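I've worked at the Hirkgate warehouse for long enough that people ask me about the robots at every family dinner now, so I'm putting it down here and next time I'll just send a link.

We pack homeware and toys, mostly returns that get checked over and sent out again. In October the company signed with Reltier for a two-armed machine, and since then part of my week is spent in simulation. That means I sit at a desk with a coffee and watch a pretend robot tidy a pretend living room (lamp, cushions, little dresser with colored drawers) before anyone lets the real one near our shelves.
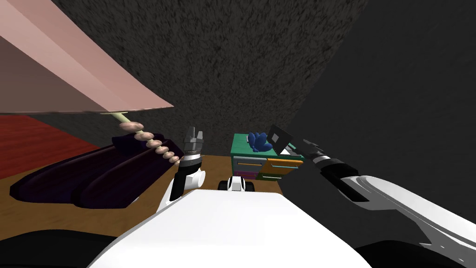 When they told us, there were 98 people on the floor and I'd say most of us were quietly updating our resumes. I know I was! So far we're at 89. The nine who left weren't replaced, and I don't want to skip over that just because my own job got more interesting. The break room is quieter and I miss the noise.

What changed for me is the tiredness. I used to go home with my wrists aching, and now it's my eyes. Seventeen of us did the training, and we each review grasps — did it come in at a decent angle, are the fingers wide enough, would you have picked it up there yourself? My batch last month was 3,000 of them. You get weirdly opinionated about where a thing should be held.

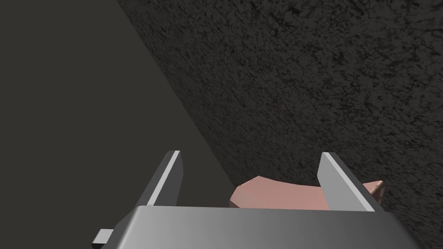 Soft stuff is where the old hands argue most. Years of packing teach you to go for the middle of anything floppy, and it's nice to be asked about that after so long being told to just go faster. I do wish the pay had moved along with the job title, though. We have a meeting about it next week and I'm bringing a list — a long one.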